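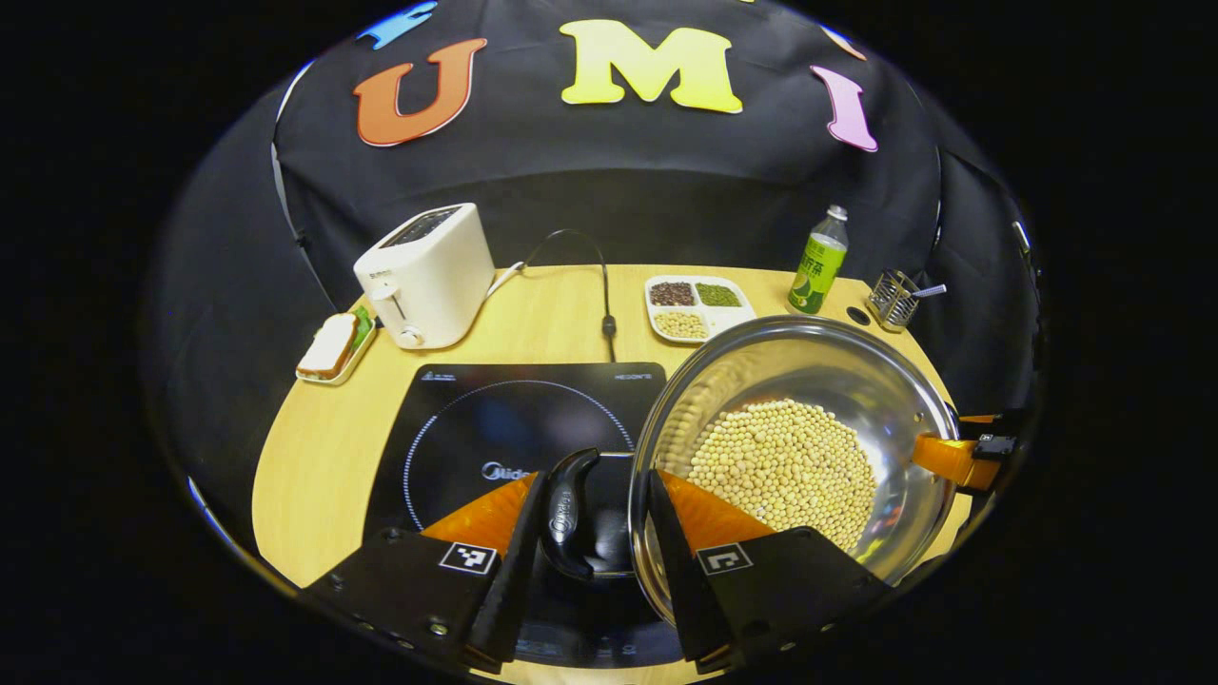 Wulance hand unit, soft pads on the pot handle, tabletop cooking task.

Wulance Hand Unit (pair)
Status: in stock, Bozkurt bench store
Page updated 6/20/19 by Nicanor Villalba

I've been teaching robot arms to do kitchen chores for a good while now, and the Wulance is the first bit of kit I'd happily hand to a new student on their first morning. You hold it, you do the job yourself, and it records what your hand did. Later on a Modeck arm wearing the same fingers has a go at copying you. No joystick, no dragging a heavy arm around by the wrist (my shoulders say thanks!).

What you get in the box

Two hand units with orange soft pads fitted
Spare pads, one set per finger
Printed square markers for the finger housings
Charger and carry case
A login for Sundis, our recording and sorting software

The markers matter more than people expect. Sundis reads them to work out how far apart the fingers are in every picture, and that opening goes into the training data along with the path of the hand. If one gets scuffed, swap it. I keep a sheet of spares taped inside the case lid.

How we tested it

We wanted to know how many goes at a task you need before the arm gets any good at it. So we recorded 1,092 demonstrations of moving a pot by its handle, then trained one model on the lot and another on only 500 of them, picked at random. Same arm, same settings, both models tried from the same starting spots.

The bigger set won, no surprise there, but the smaller one still got the job done 70 percent of the time. The misses were mostly the same miss: fingers closing a touch early and bumping the handle away. When I went back through the recordings I found I do that too when I'm rushing, so slow down for the last little bit of the reach. We're redoing the whole test in October with new people holding the units.

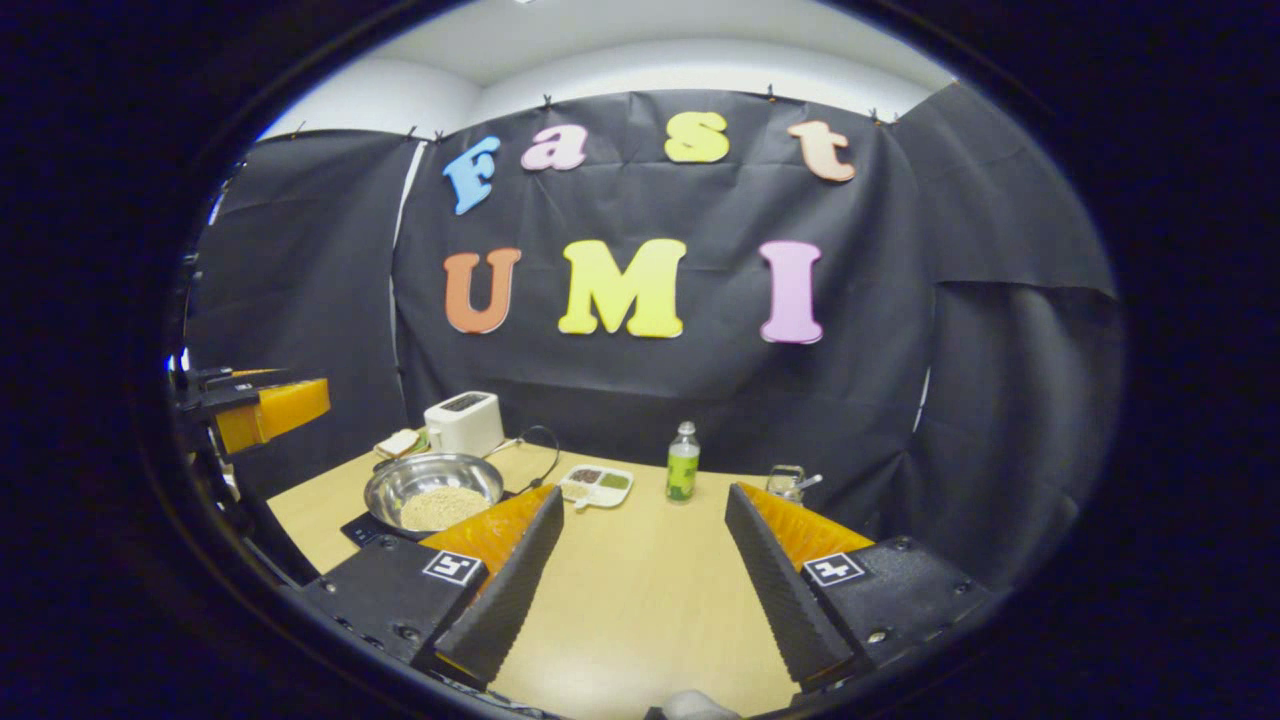

Background was the thing I fiddled with most. My early recordings had people walking past and the afternoon sun sliding across the wall, and the tracking would get the wobbles. What I'd suggest is a plain three-sided booth like ours, with dark fabric behind and on both sides of the table. Binder clips along the top edge hold it up fine, and you can have it down again in a couple of minutes. Leave the creases in, they did our results no harm. Start each recording with the fingers wide open too, so Sundis gets a clean look at both markers before you grab anything.

Borrowing and buying

Members can book a pair for up to 3 weeks. If you want your own, send me a note with the name of your arm and I'll check we've got a mount to suit. Pads wear out with heavy use and I sell those separately. Please wipe them down before you bring them back!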